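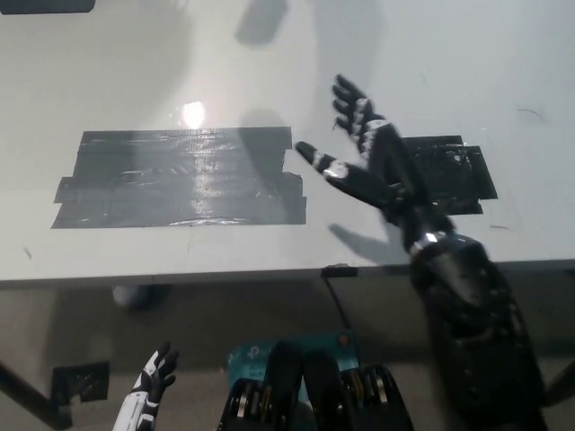

A robot's right hand over a patch of dark gray duct tape on a white tabletop. A larger patch lies to its left.

Robot still slow at shop chores, Hutdale trial finds

HUTDALE - A two-armed robot being tried out on everyday chores at the Nassar repair shop can wipe a counter and put away hand tools without much help, but it still has trouble with tape, bags and anything else that bends, the people running the trial said Thursday.

The trial is run by Isier, a small engineering firm that rents the upstairs floor of the Nassar building. Its staff picked chores from a list the shop's employees wrote up themselves. Sweeping is on it, along with sorting screws, folding shop towels, breaking down boxes and pulling up the duct tape that gets used to mark off work areas and hold down cables.

Tape has been the hardest of the lot. To take up a strip, the robot has to find an edge, get a fingertip under it and pull at a low angle so the strip does not tear. When strips are laid over one another, it also has to decide which one is on top.

"A person does this with a thumbnail while thinking about lunch," said Oi-ling Liu, who manages the trial for Isier. "The robot doesn't have a thumbnail. It has a rounded fingertip and a camera that gets confused by shine."

Glare is a bigger problem than the team expected, Liu said. Duct tape reflects overhead lights in streaks, and the software sometimes reads a streak as the edge of a strip. The hand then closes on nothing. Isier has tried dimming the lights, which helped with the tape but made other jobs harder.

The firm logged 745 attempts at all chores in the first stretch of the trial. Of those, 228 were finished with no person stepping in. Most of the finished jobs were wiping and tool sorting. Attempts were stopped if the robot dropped something, pushed an item off the table or took longer than the time allowed.

Tape removal made up 222 of the attempts. Liu would not give a success figure for that chore alone, saying the method was changed partway through and the early and late runs should not be lumped together. She did say it was "well under what you would pay anyone for."

Speed is the other sticking point. Wojciech Szczepańska, who runs the Nassar shop floor, said he timed one of his workers clearing a taped-up bench against the robot doing a bench of the same size. The worker was done in 2 minutes. The robot was still on its first strip.

"I'm not knocking it," Szczepańska said. "If it did that job all night while we were home, I wouldn't care how long it took. But right now someone has to stand next to it, so I've got two workers on one bench."

He said the shop has no plans to cut jobs or hours over the trial. The chores on the list are ones that get put off until the end of a shift and sometimes do not get done at all. What he would like is a machine that leaves the benches clear by 7 a.m.

The household side of the work is further behind. Isier has a second agreement with Nukside, an apartment management company, to test the same kinds of chores in a vacant unit. That was to start in December but has been pushed back. Liu said kitchens and laundry rooms are harder than a shop because things are rarely left in the same place, and because many of the items are soft, clear or breakable.

Nukside wants to know whether a robot could handle part of the cleaning between tenants, such as wiping shelves and taking up shelf paper. Shelf paper raises many of the same issues as tape - a thin edge, a flat surface and glue that may or may not let go.

Isier is working on two changes before the next round. One is a thin, replaceable tip for the index finger, closer to a putty knife than a fingernail. The other is a routine that has the robot look at the table from a second angle before it reaches, so that a reflection, which moves when the camera moves, can be told apart from a real edge.

Liu said she gets asked most often when people will be able to buy one that does housework. She does not give a year.

"Wiping, yes, pretty soon, if the table is clear," she said. "Somebody still has to clear the table."

The trial at the Nassar shop continues through the spring. Szczepańska said employees can keep adding chores to the list, and that the latest request was for scraping old labels off parts bins.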